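Hesgate Household Water Use Records
README, release 2

Contents

readings.csv
households.csv
fixtures.csv
events.csv
CHANGES
LICENSE

Summary

Hesgate is a table of hourly cold water readings from 12 households over 12 months. It was put together to test leak detection rules on ordinary homes, where the usage pattern is irregular and a slow toilet leak can hide under normal night use. Readings are in liters. Each household has one row per hour, so a full week is 168 rows per household.

Release 2 replaces the first release completely. Do not merge the two. Household IDs were reassigned and the old ones point to different homes.

File layout

readings.csv
household_id: string, H01 to H12
hour_start: local time, 24-hour clock
liters: decimal, one place
flag: see Flags

households.csv
household_id: string
occupants: integer, as reported at signup
garden: yes or no
meter_model: Gunik or Dursun
pressure_zone: upper or lower

fixtures.csv
household_id: string
fixture: toilet, shower, bath, sink, washer, dishwasher, outdoor tap
count: integer
install_year: integer, blank if the household did not know

events.csv
household_id: string
start, end: local time
kind: leak, repair, absence, guests, other
note: free text, lightly edited to remove names

Meters

Two meter types are present. The Gunik meter sends a pulse per liter and the logger adds them up on the hour. The Dursun meter reports a running total, and the hourly value is the difference between consecutive totals. This matters at low flow. A Dursun home with a small steady leak shows a run of zeros followed by a one-liter step, while the same leak in a Gunik home can look like scattered single pulses. Rules based on "no zero hour overnight" behave badly on both. Use a rolling sum over several hours instead.

Flags

0: normal
1: filled by interpolation
2: logger restarted within the hour
3: value above the plausible limit, left as recorded
9: missing, liters is blank

Flag 1 is only used for gaps shorter than three hours. Longer gaps stay blank. Flag 3 values are mostly garden watering and pool filling, so dropping them will remove real use from the July rows.

Clock changes

Times are local. The spring change leaves one hour out and the fall change repeats one. The repeated hour appears as two rows with the same hour_start, in the order recorded. Code that pivots on household_id and hour_start will fail or silently average these. Add a row number first.

Processing

Raw logger files were converted with Moltus, a small set of scripts kept in a separate repository. Moltus does the following in order:

1. Reads the raw file and drops lines with a bad checksum.
2. Converts pulses or totals to hourly liters.
3. Shifts logger time to local time.
4. Fills short gaps and sets flags.
5. Writes one sorted table.

No smoothing is applied.

Known problems

H04 was fitted with a new meter partway through the year. The type is the same but the low flow behavior is slightly different before and after.
H07 has a water softener that regenerates at 02:00. It looks like a leak to most simple rules.
H09 reported no events at all. Treat this as no data.
The leak entries in events.csv give the time the household noticed, which can be weeks after the start.

Not suitable for

Billing research, estimates of regional demand, or anything that needs a representative sample. The homes were recruited by word of mouth and all are in one supply area.

Privacy

Hourly water data shows when people are home. Do not try to match records to addresses. Occupant ages and street names were never collected.

Maintainer

Elif Naz Gezer. Report errors through the issue tracker and include the household ID and the hour_start of the first bad row. 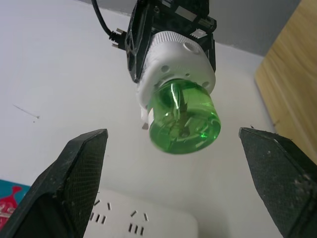

Bracket with cable and connector plug, seen between two open gripper fingers.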